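Chapter 5. Household Chores and the Limits of Present Machines

Reading time: 5 minutes

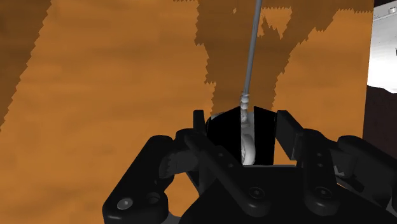
Figure 5.1. A two-fingered gripper holding a slender metal utensil over a wooden surface, seen from above (computer simulation).

Few questions put to engineers are as common, or as hard to answer briefly, as whether a machine can yet do the housework. Washing machines and dishwashers have done part of it for generations. They succeed because the household brings the work to them: a person sorts the clothes, loads the racks, and closes the door. The subject of this chapter is the work that remains on either side of that door.

Consider the task of clearing a table. A person gathers the forks, stacks the plates, notices that one glass is still half full, and leaves it. The task is seldom described in more detail than that, and a child can be taught it in an afternoon. For a machine, each part must be treated as a separate problem. It must find the fork, choose where to hold it, close on it with suitable force, lift it without striking the plate beside it, and set it down in a place that may have changed since the day before.

Thin utensils deserve particular attention. A fork or spoon lying flat offers very little for two fingers to close on, and polished metal reflects the room around it in ways that can mislead a vision system. Once lifted, a long handle may turn between the fingers if it is held far from its balance point. Much early practice with such objects is therefore carried out in simulation, where a failed attempt costs only computing time. Shadows, textures, and lighting can be changed at will, although friction and contact remain difficult to reproduce faithfully.

The shop floor offers a useful comparison. At the Dresteo packing plant in Gemen, a single arm places metal parts into trays throughout the shift. The parts arrive in a known position, the trays are identical, and people are kept at a safe distance. When the plant added a second kind of part, 19 days of adjustment were needed before the line returned to its former pace. A kitchen presents more variety than this in one drawer.

The Skuletti project in Lund took the opposite approach and began with the home. Its director, Ditte Hjaltested, asked that every trial be judged by the resident of the apartment as well as by the engineers. The two groups often disagreed. Engineers recorded a trial as successful when the cutlery reached the drawer; residents objected when the spoons were in the wrong compartment, or when the work took most of the evening.

Three terms will be used throughout the chapter. A chore is "assisted" when a person must prepare or finish it, "supervised" when a person must be ready to step in, and "unattended" when the person may leave the house. Most machines sold today for household use belong to the first group. Readers should keep these terms in mind when they meet claims made in advertising, where the distinction is rarely drawn.

Section 5.1 begins with grasping. Section 5.2 takes up the question of time.

Comments (3)

Remo Imhof
The definition of "supervised" is helpful. Does it cover a machine that stops and sends a message to a phone when it gets stuck?

hallway_reader
We used this chapter in November and the students argued about the spoon compartments for most of the hour. More cases from Lund would be welcome.

R. P.
Is there an answer key for the exercises in 5.2? I could only find the one for Chapter 4.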